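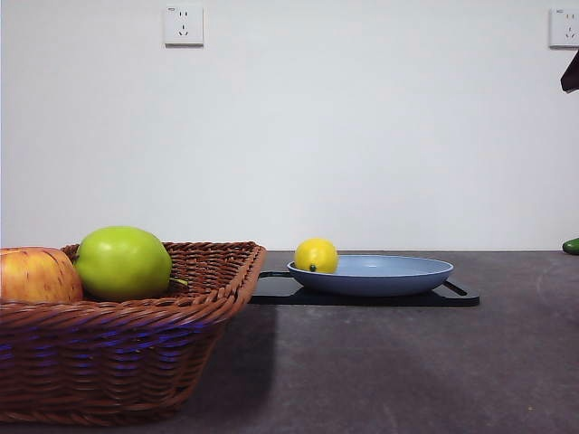

Apples in a woven basket and a lemon on a plate at the Fiviso community kitchen.

Fiviso kitchen puts free fruit on the counter

June 25, 2024

The community kitchen at Fiviso has started setting out free fruit for anyone who comes through the door, whether or not they are there for a meal or a class.

The fruit counter opened this week after a trial that began in March. It runs during all of the kitchen's regular hours. Visitors can take what they want to eat on the spot or carry home, and they do not have to sign in or show an address.

Nestor Evangelista, who manages the kitchen, said the idea came from watching what was left over after the Thursday cooking class. Bowls of soup and trays of pasta went quickly, but fruit that had been put away in the refrigerator was often forgotten until it had to be thrown out.

"People won't open a refrigerator that isn't theirs," Evangelista said. "Put an apple where they can see it and they'll pick it up on the way past."

During the trial, the kitchen gave out 580 pieces of fruit. Apples made up more than half of that, with 309 taken. Bananas came second, and pears did poorly until the staff began holding them back a few days to ripen.

Lemons were a late addition. They were first bought for the cooking class, where they go into dressings and a lentil dish that has been on the schedule since the winter. Several people in the class asked if they could take one home, and lemons have been offered ever since. They are kept on a plate, apart from the fruit meant to be eaten out of hand.

Most of the supply comes from Bautista, a produce market two blocks away, which sets aside fruit that is too small or too marked to sell at full price. The kitchen pays a reduced rate for it and picks up the boxes on Monday and Thursday mornings. Kuller, a bakery on the same street, covers part of the bill.

Evangelista said the weekly cost has been lower than expected, mainly as less is going to waste. In the first weeks of the trial, the staff filled the counter each morning and found that fruit at the bottom was bruised by evening. They now put out a little at a time and refill from the storeroom, where it is cooler.

Baskets have replaced the plastic tubs used in March. The tubs held moisture, Evangelista said, and apples left in them overnight went soft where they touched the sides. A basket lets some air in and can be shaken out over the sink at closing.

Everything is washed before it goes out. A sink at the end of the room is open to visitors who want to rinse their fruit again, and knives and boards can be borrowed from the desk. Peels and cores go in the green bin under the window - the kitchen sends them to the garden plots at Trultala, which has taken its vegetable scraps for several years.

The limit is 5 pieces per person per day. Evangelista said it has rarely come up, though families collecting for several people are asked to mention it at the desk so that more can be brought out.

The kitchen also wants to try summer fruit, starting with peaches and plums if Bautista has them at a price it can manage. Berries have been ruled out for now. They need to be kept cold, and a small test in the spring left a stain on the storeroom shelf and very little to hand out.

A short class on using up older fruit is planned for next month. It will cover baked apples, a simple fruit sauce and lemons preserved in salt. There is space for 20 people and no charge. Names can be left at the kitchen desk or given by phone during opening hours.

Donations of fruit from home gardens are welcome as long as they are whole and dropped off before noon. The kitchen cannot accept cut fruit or home-canned goods.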